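Planner notebook, tabletop sim
6 July 2025

Long entry, sorry to whoever reads this over coffee. I wanted to get it all down while it was still in my head, because the last entry I wrote about the approach planner was four lines long and I couldn't make sense of it myself a month later.

Where we were: the Gomen planner kept producing lovely smooth paths that ended in the wrong place by a little bit, always in the same direction, always worse with the small parts. I'd been blaming the wrist orientation cost since March (there's a whole page of me being very sure of myself, feel free to laugh). I spent the first hour today turning that cost up and down and got nowhere at all. The arm came in prettier or uglier, and the offset stayed exactly where it was.

So I did the dull thing and logged the target pose at every handoff between modules. Perception publishes the object center in the platform frame. Varkitz, our little scene server, takes that and converts to the arm base frame. Then Gomen asks for it, and guess what, Gomen converts it again if the header stamp is older than its cached transform. It only happens when the scene server is slow, which it is whenever there are lots of thin objects to fit, and that's why I kept seeing it on the cluttered scenes and hardly ever on the clean ones. I'm a bit embarrassed by how long that took, but also very happy!

The fix for now is ugly. I added a flag on the message that says which frame the pose is in by name, and Gomen refuses anything without it. Proper fix is to stop caching the transform in two places, and I'd like to talk that over before I start pulling things apart, as the Hatell replay tool reads the same message and I don't want to break everyone's old logs.

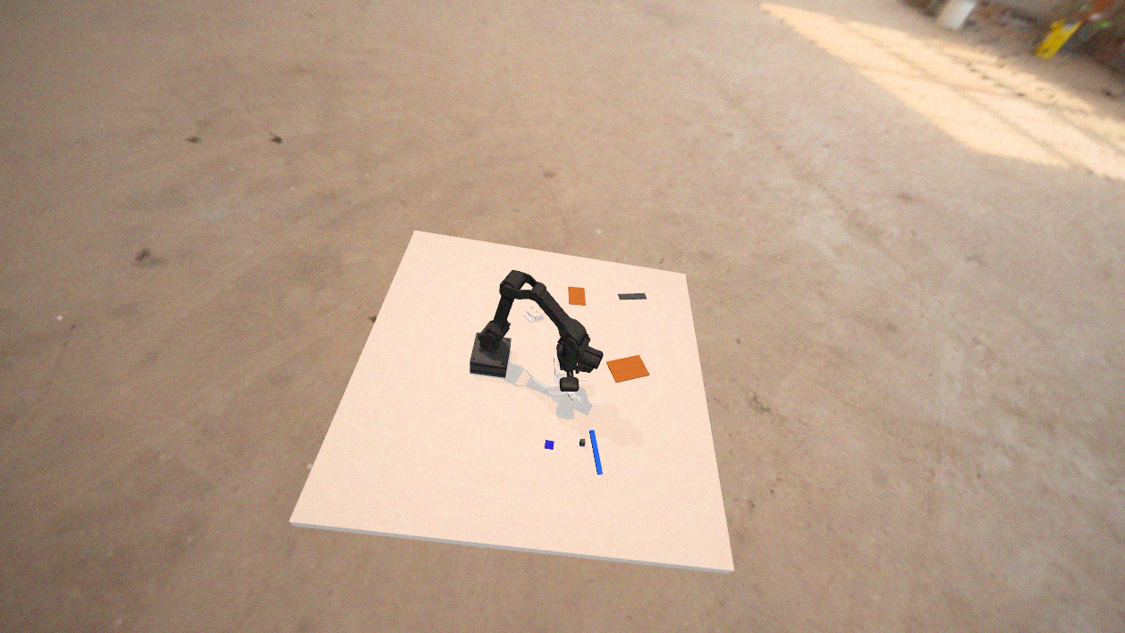
Then I ran the batch. 100 scenes, seeds starting at 215 so they don't overlap with the ones I tuned on, same time limit as before, gripper closed on approach so that finger clearance doesn't muddy things. 88 of them reached the pre-grasp pose inside tolerance. The other 12 all timed out in the planner, and none ended in the wrong place, so I'm willing to call the double transform dead (quietly, and with one hand on the table).

I looked through the timeouts one after another and most of them have the same flavor. The target is a narrow rod with a small cube close beside it, and the sampler wastes its whole budget trying approach angles that would put a finger straight through the neighbor. It doesn't remember that it already tried those. I have a half-written patch from the spring that keeps a short list of rejected angles per object, and I think it's worth dusting off. I remember it being slow, but I also remember writing it late at night, so who knows.

Perception side, smaller things. The flat tiles are segmented well, and I'm pleased with how the new edge step copes when they're rotated to odd angles. The pale parts on the cream surface are still poor. On seed 787, which I ran separately because it's my favorite miserable scene, the mask for the pale ones flickered on and off between updates and the scene server kept adding and deleting the same obstacle, poor thing. I tried lowering the contrast threshold and promptly got half of the arm's shadow reported as an object, so I put it back where it was. Using depth for those parts might be the way, though at that thickness there isn't much depth to use.

To do, in the order I'd like to do it:
- write a test for the frame flag, including the slow server case
- check that Hatell still opens logs from before the change
- find the rejected angles patch and rebase it
- hold obstacles in Varkitz for a few updates before deleting them
- ask the Nasution folks whether their depth filter handles thin parts

The branch is pushed and the batch logs are in the usual folder. Please don't merge it yet, the debug printing is still on and it's very chatty.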